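**Mug tree keeps tipping when I take one mug off – normal??**

Bamboo one, flat base, pegs at all different heights. Got it in January. 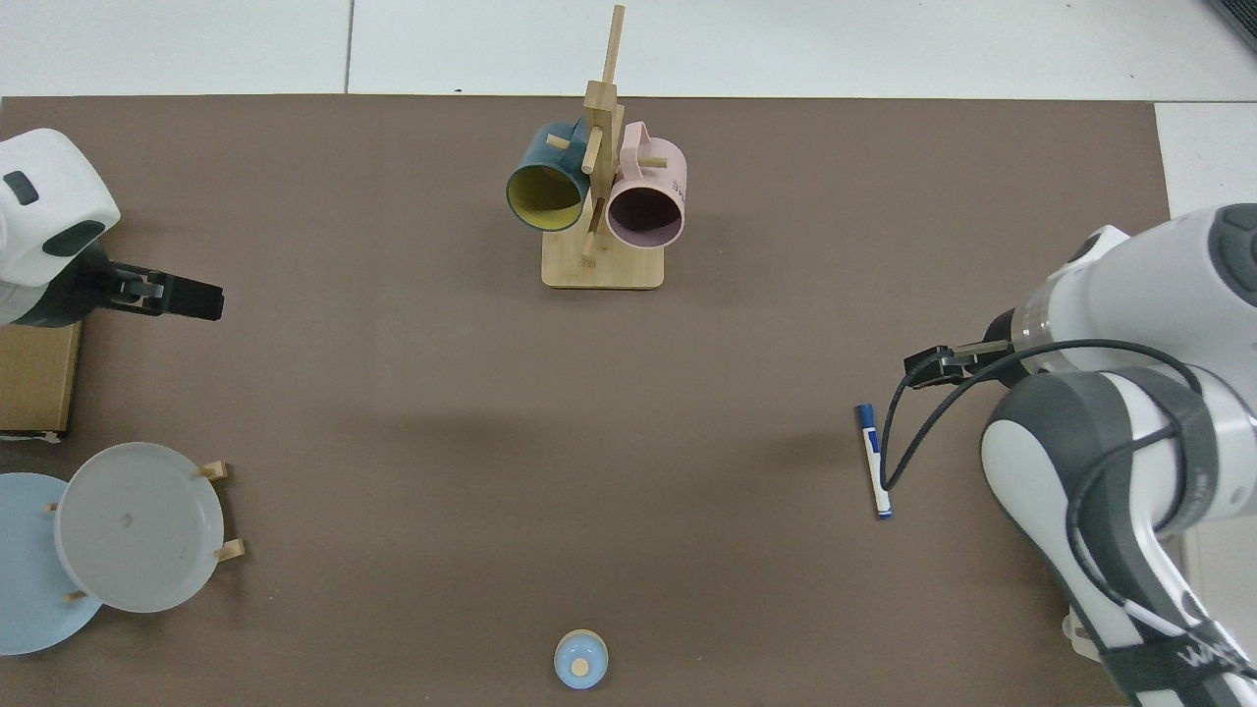 How do you load a mug tree so it stays upright? Put the heaviest mug on the lowest peg, then hang the next one on the opposite side.

Thats what the leaflet told me anyway and it works till somebody grabs a mug in the morning and leaves the other side heavy. Mine has gone over 3 times. Lost one mug already, my favorite. Don't want to glue it to anything, I move it when I wipe down. Ideas?

---

**Answer 1** (26 votes)

Had the same trouble with one from Malgate. What fixed it:

- felt pads OFF the bottom if it has them, they slide. Use thin rubber dots, one per corner
- big mugs low, espresso cups up top
- check the post. Mine had worked loose in the base and leaned a little – took it out, dab of wood glue, stood it overnight. (Glue the post, not the tree to the counter, I know you said no glue)
- if it still tips, screw a flat steel plate under the base. Mine weighs 5 oz, got it at the hardware store

Also turn it so the heavy side faces the wall. Then if it goes it just leans on the backsplash.

---

**Answer 2** (5 votes)

get hooks under the cabinet. never looked back

---

**Answer 3** (0 votes)

Is it the Brokora? Those have a narrow base I think, my sister in law returned hers. A mat under it helps with the sliding but wont do much for tipping. I'd try the rubber dots first like the top answer says – cheap and you can peel them off. Also maybe just dont hang the really big soup mugs on it, they go on the shelf at our house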